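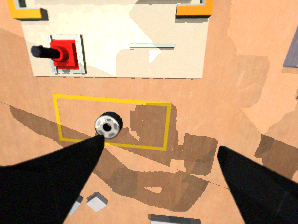 Gripper fingers and the washer, inside the yellow outline. Simulation view.

Arm money: where we are

Quick one, because the order form has to be in by Wednesday and half of you have asked me the same thing in the corridor.

Yes, we are buying an arm. One arm. Not the pair from the spring wish list, sorry Güven. The quote from Saltby came back higher than last year's and the second arm went straight off the sheet.

What's on the form now:

Arm and controller, Saltby, lead time 3 months from deposit
Two-finger gripper, spare fingertips (order these NOW, see below)
Table, fixings, corner brackets
Ikora licence for the simulator, one year, 300 a seat
Practice boards and small parts, 130 the lot
Delivery and lifting, 1583, and no that is not a typo, I rang them

Feng-yi has been running the assembly job in simulation so we know what we need before we pay for it. Small round part, marked square, a board with a red unit on it. Sounds like nothing. It's a fair test though, a washer is small and flat and the fingers have to come at it low, and if the fingers we're quoted are too fat at the tip then we have paid for a very nice lamp stand. Hence the spare fingertips. Saltby do a narrower set but they're listed seperately and easy to miss. Drakos throw theirs in but want a service contract with it, which Subbarao has costed twice and hated both times.

Reach is the other thing. Siu-fong wants the arm bolted at the long side of the table, Pin-yu wants it on the short side so people can get past. Try both in the sim before anyone drills. Table top is a week to replace and comes out of our own budget, not the equipment pot.

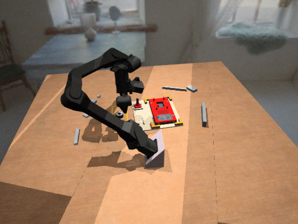

The whole layout in simulation: arm over the base plate, ring-shaped nut by the yellow square.

Look at how much table the arm wants. People keep measuring the plate and forgetting the elbow. Leave room on the elbow side, and leave room for loose bits too, the bars and blocks have to live somewhere while the job is on.

Things not in the budget that somebody will ask for:

Guarding. Coming from the safety line, Subbarao has the form.
Second gripper. No. Next year.
Cameras. We have two from the Ondelis job, mounts to be found. If you know where the mounts went, tell Pin-yu.
Training. Saltby give one day free with the order, four people max, names to me. After that it's charged by the half day and we haven't got it.
Chairs. Really, no.

On the licence: please don't all ask for a seat. Three is what we can pay for and Feng-yi needs one full time. The other two get shared, there'll be a sign-up sheet on the door by Monday lunch. If your project has it's own money for a seat then say so and I'll add it to the same order, cheaper in one go.

Deposit goes out once the form is signed. If it slips past this month we lose the quoted price, and the new list comes out in May with everything up again.

Changes to me by email, not on a sticky note. Want the narrow fingertips for a different part? Send the part size, with a drawing if theres one. Güven has the full spreadsheet and will send it to anyone who asks nicely.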